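Chapter 4
Stock: The Things You Forgot You Bought

Every shopkeeper believes they know what is on their shelves. Every shopkeeper is wrong, usually by the width of one cupboard.

Take Christodoulou, a stationer's in Castarness. In February the owner, Manolis Stefanou, paid for 2000 envelopes. By spring he had sold 40. The rest sat in the back room, where they earned nothing and took up the space of a small sofa. His accountant, Filippos Drakos, called them an asset. Stefanou called them something else.

Both men had a point. Stock is money that has changed its clothes, and until a customer wants it, the money cannot change back. In this chapter we look at how stock is counted, what it is worth, and when to admit defeat and mark it down.
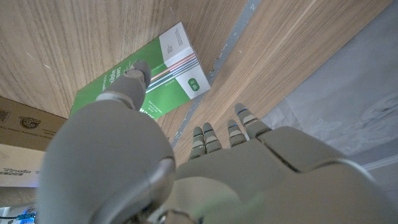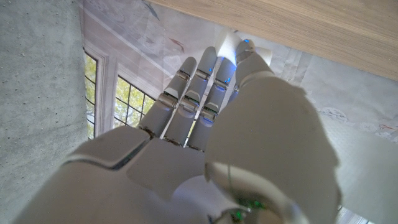
We begin with counting, as it is the dullest part and the one most often skipped. You will need a pencil, a list and a colleague who does not chat. Before reading on, try Exercise 4.1 on page 100.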